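From: Bontu Weldu
To: assembly-floor list
Date: January 28, 2021
Subject: Re: Cap station, shift staffing

Fenna Lambrechts wrote:
> The notice says the Lestumberg line keeps both cap operators through
> November. It does not say what they will be doing. Are they still
> rated as assemblers, or as machine tenders? The pay grades differ.

They stay rated as assemblers. Homa has confirmed this with payroll.

The work itself does change. Batches of 500 go to the two-handed cell first. The operator loads parts, clears faults and inspects every fifth batch by hand. Manual capping continues for the Sharifi orders, where the tolerance is tighter than we want to give the cell at present.

Two points are still open:

- Fault calls. One operator covering 2 cells is acceptable on paper. Stavros wants a month of logs before he signs it — I agree with him.
- Rotation. Five hours of watching a cell is harder on attention than five hours of capping. I propose a swap at each break.

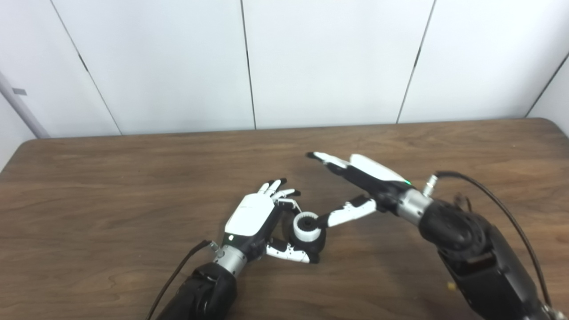

Cell hands at the table, small cylindrical part between them.

Retraining sign-up is with Azadeh. Anyone who was on the Kundton line can skip the first module.

Bontu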